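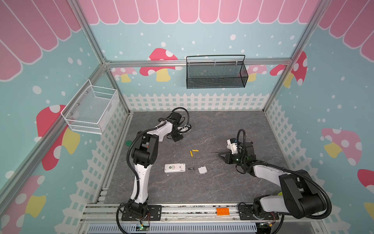 遥控器换电池

遥控器换电池,指将手持遥控器内电力不足的电池取出、装入另一组电池并盖回仓盖的家庭作业。在多数家庭里,它没有固定的负责人,通常由最想换台的那一位承担。操作本身以秒计,加上找电池的时间则难以估计,有记载的最长一例拖过了整个暑假,其间全家收看同一个频道。

本条目所述以使用圆柱形干电池的红外遥控器为主,兼及部分使用无线电或蓝牙的型号。使用纽扣电池的薄片式遥控器因须动用硬币、指甲和耐心,情形有所不同,仅在相关处提及。

名称

中文里一般说“换电池”,宾语前的“遥控器”三字常被省去,因为家中其他用电池的东西停了,往往要过很久才有人发现。挂钟停走即是一例:许多家庭的挂钟只在有客人来时才被看出不对。

部分地区称遥控器为“遥控板”或“遥控”,相应地有“给遥控板换电池”的说法。Waqas Bajwa 在《抽屉与其中之物》一书中把整个过程称为“小开仓”,以别于须用螺丝刀的“大开仓”,后者常见于玩具。这一叫法除他本人外少有人用,不过他在书里用了68次。

“没电了”一词在此语境中含义较宽。它既可指电池耗尽,也可指电池装反、触点生锈、遥控器对着的是另一台机器,以及说话的人坐在遥控器上已有一段时间。

构造

机身

常见的家用遥控器为长条形,正面为按键,背面下半部为电池仓。正面朝上放置时看不到电池仓,背面朝上放置时看不到按键,因此换好电池后必须翻过来才能知道是否成功。这一设计沿用至今,没有厂家提出过异议。

外壳颜色以黑、灰、白三种为多。黑色者在深色沙发上不易寻获,白色者在白色床单上不易寻获。机身上的商标多印在正面,位置或上或下,字迹则大多比最常用的那几个按键保存得完好。音量键上的符号磨光之后,使用者一般已不需要看它。

仓盖

仓盖是一片塑料板,一端带舌片或卡扣,另一端与机身边缘的凹槽咬合。按开启方式可分为以下几类:

滑盖式:拇指按住防滑纹,向下推。最为普遍。新机往往推不动,旧机往往不用推。

掀盖式:捏住末端的弹性卡扣向内压,再向上掀起。卡扣是全机最细的塑料件,也是受力最大的一件。

抽屉式:整个电池托架从底部或侧面抽出,多见于用纽扣电池的小型遥控器。抽出时电池常先于托架落地。

螺丝式:仓盖由一枚小十字螺丝固定,以防幼儿取出电池。螺丝取下之后,宜放在碟子里。放在膝盖上的螺丝,下落不在本条目的讨论范围。

厂商 Flirnine 曾推出一款名为 Niltadlow 的遥控器,背面整体即为仓盖,平滑无纹,没有箭头,也没有任何可供着力之处。说明书第一页写着“轻轻打开”。据 Bajwa 转述,该厂的客服热线在上市后的第一个月接到194通来电,其中多数询问应从哪一端轻轻打开。后续批次在背面加了一道浅槽,说明书改为“打开”。

触点与弹簧

电池仓内每个电池位的一端为弹簧,另一端为平触片。弹簧一侧接负极,平触片一侧接正极,这条规律适用于绝大多数遥控器,也是不看图示便能装对的依据。两节电池并排时通常一正一反,串联后得到两倍于单节的电压。碱性或碳性电池单节标称1.5伏,两节即3伏。

弹簧的弹力随年头减弱。弹力不足的仓位会出现时灵时不灵的现象,使用者的应对办法包括在弹簧后面垫一小团铝箔、把弹簧用指甲往外拨一拨,以及养成握紧遥控器后盖再按键的习惯。最后一种办法见效最快,缺点是客人学不会。铝箔如果垫得过大而碰到旁边的触片,有造成短路的可能,一般不建议采用。

极性标识

仓底多以凸起的线条刻出电池轮廓及“+”“-”两种符号。标识与外壳同色,在白色塑料上是白色的凸纹,在黑色塑料上是黑色的凸纹,需借侧光辨认。换电池又多在晚上进行,且多在电视开着、灯关着的时候。因此装反的情形并不少见,装反之后通常不会损坏机器,只是按了没有反应,而没有反应正是换电池之前的状态,容易使人误以为新电池也是坏的。

所用电池

五号与七号

家用遥控器所用电池以五号(AA)和七号(AAA)为主。五号直径约14.5毫米,长约50.5毫米;七号直径约10.5毫米,长约44.5毫米。两者电压相同,尺寸不通用。家中若只剩一种,按经验总是另一种。

七号电池放进五号仓位后会松动,有人以纸卷填充外围、以铝箔补足长度,勉强可以通电。五号电池放不进七号仓位,这一点不需要经验,但几乎每个人都试过。

早年的遥控器以五号居多,后来机身日渐变薄,七号逐步增加。中文以“号”计电池,数字越大电池越小,初学者须自行适应。英文以字母计,A 越多电池越小,适应的难度相近。

化学类型

碳性电池价格低,放电能力较弱,用在遥控器、挂钟一类耗电极少的器具上尚属合适。随电视附赠的电池多属此类,外皮较薄,上面的字样使用者大多没有读过。

碱性电池容量较大,储存时间较长,在遥控器里常能用上一年以上。正因为用得久,换下时往往已无人记得是哪一年装的。

镍氢充电电池标称电压为1.2伏,多数遥控器可以接受,少数会提前报告电量不足。用充电电池的家庭还须另行管理一只充电器,以及充电器里那几节不知充没充满的电池。

纽扣电池用于薄型遥控器。此类电池被幼儿误吞后可在短时间内造成严重灼伤,应放在儿童接触不到的地方,换下的旧电池也一样;如怀疑误吞,应立即就医。关于这一点,本条目没有别的话可说。

外皮颜色

电池外皮的颜色由厂商决定,与电量、极性、新旧均无固定关系。然而在家庭内部,颜色常被赋予临时的含义,例如“黄的是新的”“黑的是从闹钟里拿出来的”。这类约定多以口头形式存在,有效期大约到约定者去接电话为止。
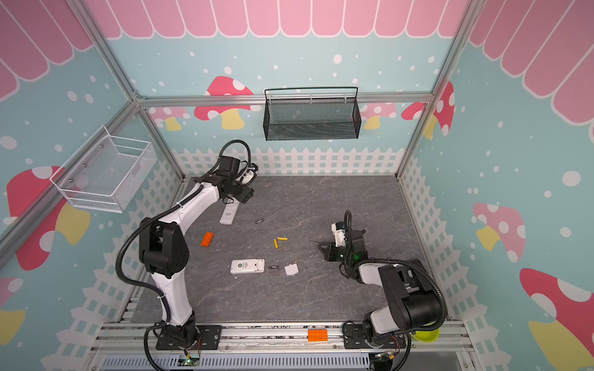

白色遥控器与仓盖,旁边散放着黄色和黑色的电池。

操作过程

判断

换电池之前,一般有一个确认电量不足的阶段,其长短因人而异。常见的征兆依次为:须伸直手臂才有反应,须站起来才有反应,须走到机器跟前才有反应。走到机器跟前时,其实已可直接按机身上的按键,但很少有人这样做。

红外遥控器可借手机摄像头检查:将发射端对准镜头,按下任意键,多数手机的屏幕上能看到发射管发出淡紫色或白色的光点。部分手机的主摄像头带有较强的红外滤光,看不到光点,可以换用前置摄像头再试。光点明亮而电视不应,问题多半在电视一侧,或者在遥控器与电视之间的那盆绿植。

取出

打开仓盖后,旧电池应从弹簧一侧撬起。从平触片一侧撬,电池会被弹簧顶住;用力过大时电池可能飞出,飞行方向以沙发底下为主。另有一种做法是将遥控器倒扣在掌心拍打,两节电池一般会先出来一节,再拍则两节都在地上。

Bajwa 主张取出旧电池之前先看清原来的方向。他在书中承认自己从未做到过。

散置阶段

仓盖、旧电池、新电池和遥控器机身同时摊在桌面上的这一段时间,通称“散置阶段”。它理论上只需几秒,但换电池过程中的大部分差错都发生在此时。

最典型的差错是新旧混淆。新电池一旦离开包装,与旧电池在外观上便没有可靠的差别,若两组品牌相同,则连颜色也帮不上忙。此时如果有人从桌边经过并顺手把它们拢到一起,整个作业即须从判断阶段重做。

较稳妥的安排是让旧电池离开桌面之后再拆新电池的包装。也有人把旧电池竖着放、新电池横着放,此法在平稳的桌面上可行,养猫的家庭除外。

仓盖在散置阶段的处境也值得一提。它轻而薄,颜色与机身一致,在浅色桌面上不甚显眼,容易被压在报纸、遥控器本身或装电池的吸塑壳下面。吸塑壳随后被扔掉,仓盖有一定概率同行。

装入

先将负极一端抵住弹簧压入,再放下正极一端。反过来做也能装进去,但弹簧可能被电池底边勾歪。两节电池应属同一品牌、同一类型、同一新旧程度。

盖上仓盖时应听到一声轻响。没有响声的,多半是电池没有压到底,或者盖子是另一只遥控器的。

复验

复验的标准动作是按音量键,取其变化明显而后果不大。直接按电源键复验者,要按两次,若第二次恰好没有反应,就会陷入电视关着而遥控器似乎又坏了的局面。

部分遥控器在断电后会丢失所存的设定,空调遥控器尤甚:时钟归零,模式回到出厂状态。重设时钟的方法载于说明书,说明书的所在见“与抽屉的关系”一节。多数家庭的空调遥控器因此长期显示一个与当地无关的时间,并不影响制冷。

替代做法

旋转

将仓内电池用拇指来回搓转几下,常能让遥控器恢复工作一段时间。其原理多解释为磨去了触点表面的氧化层或污垢,使接触电阻下降。搓转不会增加电池的电量,但在某些家庭里,一组电池靠搓转又用了一个季度,支持者据此不接受前一句话。

拍打

拍打遥控器背面的作用与搓转类似,见效的前提同样是接触不良。拍打的力度与节目的重要程度有关,与故障程度无关。重大球赛进行期间,仓盖脱落的情况明显较多。

啃咬与加热

民间流传轻咬或焐热电池可以“逼出余电”。升温确能使部分电池的输出略有回升,但咬伤外壳可能导致漏液,放在暖气片、炉灶或微波炉中加热则有爆裂的危险。以上做法均不应采用。把电池在手心里握一会儿没有坏处,通常也没有用处。

互换

从另一件器具中借用电池的做法极为普遍。借出方依次为挂钟、无线鼠标、体重秤和儿童玩具。借入时一般说好要还。Findisley 一地有住户做过一份家庭记录,发现同一对五号电池在八件器具之间流转,最后回到了最初的遥控器里,当时已经没电。

这一做法的副作用是全家每件器具都处于缺电池的边缘,而每件器具看起来都装着电池。

常见问题

新旧混用

新旧电池串联使用时,旧电池先耗尽,继续放电可能使其过度放电甚至反向充电,漏液的风险随之上升。遥控器耗电很低,后果往往来得迟缓,因此“我家一直这么用”一语在讨论中出现得很早。

混用的起因多为家中恰好只剩一节新电池。电池通常成对出售,单节剩余的来源至今说法不一,较可信的解释是另一节在手电筒里。

漏液

碱性电池漏出的物质为氢氧化钾,与空气中的二氧化碳反应后形成白色结晶。轻微者可用棉签蘸少许白醋或柠檬汁擦拭触点,再用干净棉签擦净,晾干后使用。操作时应戴手套并避免触及眼睛。碳性电池的漏液偏酸性,一般以清水或少量小苏打溶液擦拭。拿不准是哪一类时,可看外皮上的字样,如果字样也已被漏液盖住,可以考虑换一只遥控器。

长期不用的遥控器应取出电池存放。真正照办的人不多,因为遥控器在成为“长期不用”的遥控器之前,并不会发出通知。影碟机的遥控器是主要受害者。

仓盖遗失

仓盖遗失是遥控器最常见的残缺形式,其频率高于按键失灵。遗失后的补救以透明胶带为主,其次为电工胶布和橡皮筋。使用胶带者,每次换电池须重贴一次,旧胶痕逐层累积,数年后可从断面看出更换次数。

另有整机套袋的做法,即为遥控器套上一层透明塑料套或热缩膜,以防灰尘和油渍。套袋的遥控器换电池时须先脱去外套,热缩膜则须剪开。剪开后再也套不回去,于是有人为了不剪膜而不换电池。

单独出售的替换仓盖存在,但型号极多,外观相近的两片往往在舌片宽度上差一点。Marwat 旧货市场有一个摊位专营此物,据2020年3月4日刊出的一篇当地报道,摊上共有仓盖800片,按颜色分装,不按型号。记者用自家的遥控器当场试配,试到第110片时找到了合适的一片,颜色不同,仍然买下。摊主未收零头。

换后无反应

新电池装入后仍无反应,可依下列顺序检查:

电池方向是否正确。

新电池是否为刚才取出的那一组。

触点有无锈迹或结晶。

弹簧是否被压歪。

手中的遥控器是否属于面前的机器。

面前的机器是否接通电源。

按发生次数而言,第五项应排得更靠前,但在家庭成员都在场时,第一个提出这一点的人往往不受欢迎。

与抽屉的关系

备用电池多存放于抽屉。存放电池的抽屉几乎不会只存放电池,同住的还有钥匙、橡皮筋、卷尺、外卖附赠的辣酱、已不对应任何电器的说明书,以及若干节状态不明的电池。最后一类的成因是换电池者在取出旧电池后,认为“也许还有一点电”,遂放回抽屉。

Bajwa 把这一类称为“待定电池”,并认为它们构成抽屉中增长最快的部分。他提出的处理办法是买一只电池测试器。按他的叙述,测试器本身要装一节电池,买回后放进了同一个抽屉,至该书付印时尚未再次见到。

散装电池与钥匙、硬币混放时,金属物品可能同时碰到两极而造成短路发热。方形的九伏电池两极在同一端,尤其容易发生,宜用胶带把电极盖住或保留原包装。圆柱形电池的危险较小,仍以整齐排放在塑料盒里为好。市售电池收纳盒有带格的插孔式,外观整洁,适合作为礼物。收到者会在四月里装满一次,此后只取不补,到年底盒中通常剩下家里用不着的那种型号。

不建议将普通干电池放入冰箱。低温能够稍稍减慢自放电,但取出后的凝结水可能腐蚀电极,而且常温下碱性电池的自放电本就很慢。把电池放在冰箱里的家庭多半沿袭自上一代,鸡蛋格里的电池一般不再取用,只在搬家时被发现。

丢弃与回收

各地对废旧干电池的规定不同。有的地区要求投入专门的回收箱,有的地区允许合格的无汞干电池随其他垃圾处理。纽扣电池、充电电池及含汞、含镉的旧型电池一般应单独回收。具体做法以当地的分类规定为准。

居民楼下和超市入口处的回收箱开口较小,一次只能投入几节。攒了一鞋盒电池前来投放的人须站立相当长的时间,其间会有邻居过来问这是不是都是遥控器里的。

换下的电池在送往回收箱之前,还有一段在窗台、鞋柜或玄关碗中停留的时期。停留期内它们随时可能被急需电池的人当作新电池装回去。为避免此事,有人在旧电池上用记号笔画叉。画叉的做法有效,条件是全家对叉的理解一致。曾有家庭中一人以叉表示“没电”,另一人以叉表示“检查过”。

沿革

早期的电视遥控装置有的通过电线与机身相连,无须电池,代价是客厅里多了一条绊人的线。其后出现过以光束控制的型号,形状接近手电筒,需要电池;又出现过靠敲击金属棒发出超声波的型号,不用电池,按下时有清脆的响声。后一种在换电池的历史上是一段空白,许多人认为也是最好的一段。

红外遥控器普及之后,电池成为遥控器的固定组成部分。随着家中电器增多,遥控器的数量也随之上升,电视、机顶盒、音响、空调、风扇、吊灯各有一只。所谓“万能遥控器”的推出旨在减少这一数量,实际结果通常是多了一只,且原有各只仍须保留,以备万能遥控器没电时使用。

近年来有厂商推出背面带光伏板的遥控器,或以充电接口取代电池仓。光伏板须朝上放置方能受光,而遥控器按习惯正面朝上。充电式遥控器省去了电池,没电时则要接着线坐在插座旁边看电视,与最早的有线遥控器大致相当。

分工与礼俗

家庭内部对于由谁换电池极少有明文规定。常见的惯例有“谁发现谁换”,其后果是发现者倾向于不声张,只把遥控器换个角度放回原处,等待下一位。也有按身高、按离抽屉的远近、按辈分决定者。在有学龄儿童的家庭中,此事多由儿童承担,理由是他们眼睛好,看得清仓底的“+”和“-”。

去长辈家中时代换遥控器电池,属于较受欢迎的举动,所需时间应按一整个下午预留,因为换完遥控器之后还有血压计、收音机、门铃和一只二十年前的计算器。换下的旧电池一律不得带走,主人要留着再试试。

旅馆房间内的遥控器电池由店方更换。住客发现遥控器不灵时,一般先自行搓转、拍打,再考虑致电前台。前台送来的往往是另一间房的遥控器。

参见

五号电池
七号电池
杂物抽屉
透明胶带
沙发缝隙
空调遥控器的时钟

注释

本条目中“新电池”指使用者认为是新的电池。

“小开仓”的次数统计出自《抽屉与其中之物》卷末索引,索引由作者本人编制,其中“电池,待定”一项见“抽屉”,“抽屉”一项见“电池”。

Niltadlow 有两种外观几乎相同的批次,区别在于背面有无浅槽。二者仓盖不通用。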